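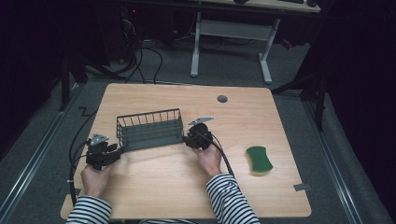 Plevardale workshop sets fixed service interval for hand-held grippers

22/12/2023

The Plevardale Manipulation Workshop has adopted a written service procedure for the paired hand-held grippers used at its household-task station. The procedure replaces the informal checks that operators had carried out since the station opened in June. It applies to both units of each pair, to their cables and to the table at which they are used.

Under the new rules, a pair is withdrawn for inspection after 272 recorded demonstrations. The inspection takes about 45 minutes and is carried out at the bench by a technician who has not used the pair that day. Results are entered in the station log, and a pair may not return to the table until both units have been signed off.

The inspection begins with the linkage. Each finger is opened and closed through its full travel with the trigger, and the pivots are checked for side play. A pivot that shows play is taken apart, cleaned and refitted. The contact pads are then wiped with a lint-free cloth and examined for glazing, cuts and lifting at the corners. Pads are always replaced in sets, so that the two faces of a gripper wear evenly.

Cables are checked along their whole length, with particular attention to the point where they leave the housing. Operators are asked to leave enough slack for both arms to reach across the table, and to route the cable outside the wrist wherever the task allows.

Two handling tests complete the inspection. In the first, the operator holds a dish rack between the two grippers, one at each end. In the second, a single gripper closes on one of the thin wires of the rack. The wire test was added at the request of the Flumenton office, where staff had found that small errors in finger alignment did not show up when larger objects were handled.
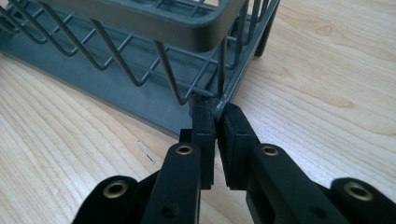

Necati Taşdemir

The fingertips must meet squarely on the wire, and the wire must not slide along the pads when the gripper is drawn gently back. If it slides, the pads are reseated and the test is repeated. A gripper that fails 2 times in succession is sent to the Hirvonen repair shop in Fliltdale, which holds the spare links and housings for the workshop.

The top plates are checked last. A plate that has been knocked out of position is removed and refitted, and the fasteners are tightened in the order given on the service sheet. The pair is then calibrated again before any further recording takes place.

The workshop has trained eight technicians in the procedure. Printed copies of the service sheet are kept at the station, and operators who notice stiffness, noise or uneven closing between inspections are required to report it before the next session begins.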